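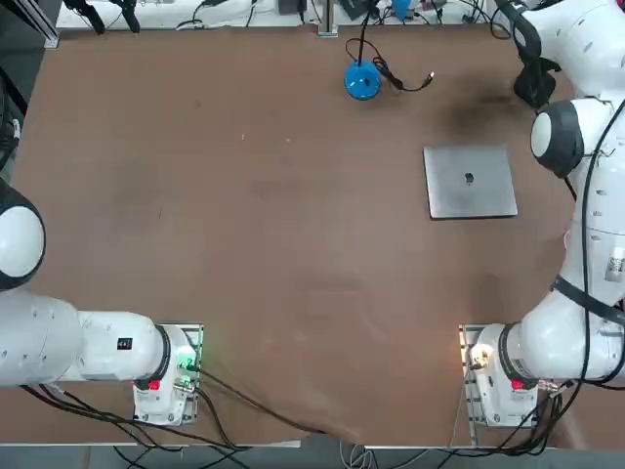
Bench Rules for Two-Arm Cells: Frequently Asked Questions
Brimeo Automation Lab. Last revised Wednesday, December 11, 2024

Which cells do these rules cover?
All tabletop cells with two arms on a shared surface, including the Clolitz and Pirar benches. Single-arm stations have their own sheet.

May personal or office items stay on the table?
Only if they are part of the task. A closed laptop or a desk lamp counts as a task object once it is listed on the task card. Anything not listed is removed before the arms are enabled.

How should corded objects be placed?
Keep the cord inside the work area and clear of both bases. A loose loop is acceptable — a cord hanging over the table edge is not. Plugs remain disconnected for the whole session.

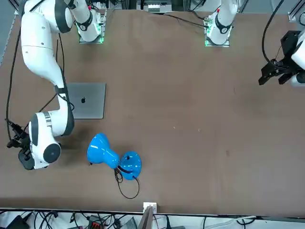 What speed limit applies?
Tool speed is capped at 200 mm/s whenever a person is within 90 cm of the table. The cap is set in the controller and may not be changed from the operator account.

Does a green light on the base mean the arm is safe to touch?
No. Indicator lights report controller status only. Treat an arm as live until its power is locked out and the tag is on.

Who may reset after an emergency stop?
The operator who signed on for the session. Check both arms and the grippers, clear the table, then reset one arm at a time. Record the stop under form 41.

How are cables on the floor handled?
Route them under the table and away from the operator's standing position. Cables crossing a walkway need a cover.

How often are the mounting bolts checked?
Monthly, and after any collision. The Abou Zeid building follows the same interval. The next scheduled check is in January.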